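3.2 How people describe small arrangements to each other

I should say at the start of this section that I never meant to study prepositions. The Lorstead recordings were collected for a completely different job (regional vowels, mostly), and it was only when I was typing them up that I noticed how much bother people were having with "on", "by" and "in front of". By the time I'd got to the twentieth pair I was keeping a separate notebook just for those.

The set-up was simple enough. Two people sat back to back. One had a picture and the other had to draw it from what they heard, and they could ask as many questions as they liked. We had 24 pairs in all, half from Lorstead and half from Claten, and each session was typed up in full by me or by Sølve Solberg, who is far quicker at it than I am. That gave us 310 descriptions that were long enough to use, and about 2,000 phrases saying where one thing was in relation to another.

"On" gave the least trouble, as you'd guess. When one thing rested on another, speakers said so straight away and their partners rarely asked again. Side-by-side and front-and-back arrangements were another matter! Of the 175 questions that listeners asked about position, most came after "in front of" or "next to", and quite a few turned into small arguments about whose front we were talking about. One Claten speaker solved it by giving up on prepositions and saying "nearer my belly", and her partner took to it at once.

I had expected the two towns to differ more than they did. Lorstead speakers do use "aside of" a good deal (I grew up with it, so I may be hearing it more than others would), but it caused no more questions than plain "beside" did. What mattered much more was whether the speaker named colours first or places first. Colour-first speakers, the ones who began with something like "there's a pink one and a greeny-blue one", were asked fewer questions later on, and I come back to them in 3.4 along with the Stasiv material, which was gathered in April and typed up separately. 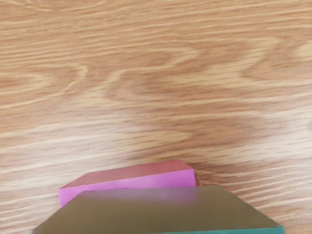
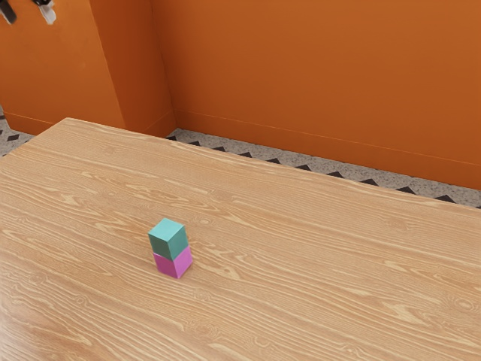

Figure 3. A pink and a teal block on a wooden surface, in two arrangements: teal in front of pink (first picture) and teal on top of pink (second picture).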